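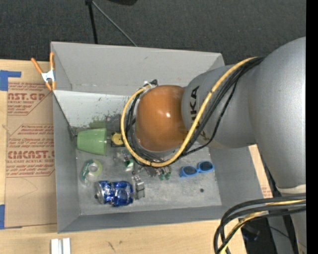
Cleaning out big gray bins - scratched floor, green smudges, do you bother?

Print this thread | E-mail this thread
Posted in October by Kelechi Nwachukwu

So I've got one of those big open gray bins up on the wood table and I'm trying to decide how far to go with it. The floor of it is scratched all over and has these cloudy worn patches, and along the bottom of the back panel there are dark scuffs and greenish smudges. I took a sponge and dish soap to a different bin last month and spent 75 minutes on it, and my wife asked me if I was planning to eat out of it.

What does everybody use? And is there a point where you just call it worn and leave it alone? I mostly keep the kids' plastic cups and picnic stuff in these, so I'd like them clean but they don't have to be pretty.

Replies

brellholm_barb wrote:
Baking soda paste! Mix it thick, smear it on the smudges, go have your coffee and come back. I've done 7 bins this way (we moved out to Brellholm and everything got packed in bins, don't ask) and it took the scuffs off most of them. The scratches stay. Cloudy patches are just wear if you ask me, and you'll rub your arm off before they look any different.

Lui wrote:
I'd go easy on the paste. It's gritty, and on soft plastic you end up with more fine scratches than you started with, and then those hold the dirt. Warm water, a squirt of soap, an old T-shirt. Second round with white vinegar if the green is still there.

brellholm_barb wrote:
Lui, I've been using it for years and my bins are fine! You have to rub soft, that's all.

Lui wrote:
Soft rubbing didn't save my cooler lid - it went from shiny to fog in one afternoon. But sure, your bins.

plulton74 wrote:
Is the green stuff smeared on or is it in the plastic? Try a fingernail first. If it lifts, it's paint or rub-off from whatever you keep in there. A light green cup will do it if it gets knocked around enough. I had a green toy truck mark up a whole drawer.

Kelechi Nwachukwu wrote:
Huh, I do keep a light green cup in there. Will try the fingernail. I'm leaning toward Lui's T-shirt to start and then Barb's paste down in one corner where it won't show.

Taken wrote:
Going to be the grump here. It's a bin. Hose it, tip it, dry it, put the cups back. I have 3 in the garage older than my marriage and the scratches never hurt a thing.

brellholm_barb wrote:
Taken, please tell me you wash the cups at least.

Taken wrote:
The cups go in the dishwasher, top rack. I'm not an animal.

Comments (3)

moss_and_mop: We bought 200 grit sandpaper for this exact job and I wish we hadn't. Dull gray stripes forever.

JennyinOH: Vinegar worked on mine, but open a window!

plulton74: Kelechi, did the green come off or what?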